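Student Automation Club – Bench Safety Checklist, Book Sorting Task
Checked by: Heather Gunn
Day: Thursday, before the session

1. Cables
Gripper cables leave the desk at the sides – OK.
Floor behind the desk – NOT OK. Cables should go along the wall, please correct before the next session.

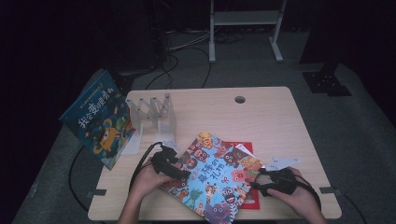 2. Hands and sleeves
Keep fingers on the grip only, never between the jaws. Long sleeves must be closed at the wrist. Comment: remind the 2 new students.

3. Gripper fingers
Look at tips and fasteners. Replace a finger if it has a crack.

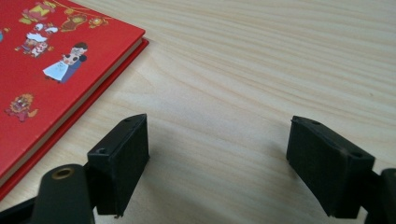 Item 3: both fingers open, red book on the desk.

Comment: spare fingers are in the Feltness box, 3 pairs left.

4. Books and stand
Corners of hard covers can hurt – do not lift a book above the desk edge. Nothing heavier than 500 g.
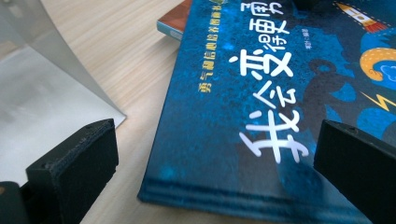 Item 4: blue hardcover between the fingers.

5. Desk
The desk must not move when it is pushed by hand. OK.
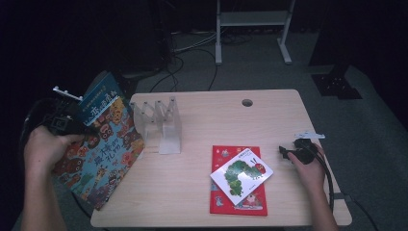
6. End of session
Unplug both grippers, put the books back in the cabinet and sign the list in room 21.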